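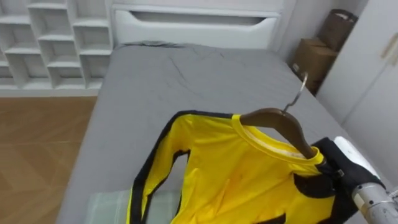
The bus from Cumadham got in at ten past four, and my brother was not at the stop. I waited by the ticket machine until the driver had finished his cigarette and gone inside. Then I picked up my bag and walked.

It was August and the road up to the apartments had no shade. Our mother had lived at number 114 for eleven years and I had been there twice. Both times I had come by car, so I didn't know about the hill. Halfway up I stopped at a store and bought water, and the woman at the counter asked if I was there for the race.

"No," I said. "I'm clearing out an apartment."

She gave me my change and said the race was on Sunday, if I was still around.

My brother was sitting on the steps outside the building. He had the keys in his hand. He said he had called me, and I said my phone was in the bag, and that was how we said hello. He had put on weight. I suppose he was thinking something like that about me.

"Have you been in?" I asked.

"I was waiting for you."

He had driven from Chege, five hours, and had been on those steps since noon. He could have gone in and used the bathroom at least. I told him so. He said there was a bathroom at the gas station.

We went up. He unlocked the door and then stood to one side, the way you do for a guest. It was hot inside and the place smelled of the soap she used. Our aunt had come in June and taken the clothes and the dishes, and the rest was what we had to deal with. I opened the windows in the kitchen. He went into the bedroom and I heard him sit down on the bed.

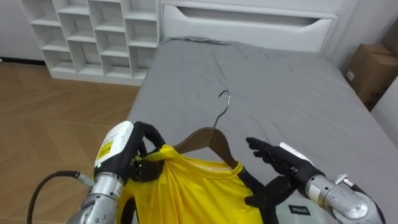

*The bedroom, with the shelf along the back wall.*

The shelf was where she had kept her letters. She had written to a man in Drernico for most of her life. We knew this, the way children know things, and we had never asked. Our father knew too. When the letters came he would bring them in with the bills and put them by her plate. After he died she moved here, and the letters kept coming, and then one year she said the mail wasn't what it used to be, and we understood.

"Did she take them?" I asked. I meant our aunt.

"She says there weren't any."

"Do you believe her?"

He thought about it. "I believe she'd say so either way."

We worked until it got dark. There was less to do than I had expected. In a kitchen drawer I found an electric bill, unpaid, for 644, and a ferry ticket to Tinar. It was a one-way ticket and it had never been used. Tinar is the port for Drernico. I turned it over to see if she had written anything on the back. The date on it was from 32 years ago, the spring I was nine.

I remembered that spring. She had packed a suitcase and left it in the hall for a day, and in the evening it was back in the closet. I had asked her where we were going. She said she had been checking whether the zipper still worked.

I gave the ticket to my brother. He held it close to the window and read it for a long time, though there was hardly anything on it to read.

"I was sick that week," he said. "I had the fever. Do you remember?"

I said I did. He folded the ticket once and put it in his shirt pocket, then took it out again and offered it to me.

"You keep it," I said.

He nodded. Then he asked if I had eaten, and we went down the hill to look for something open.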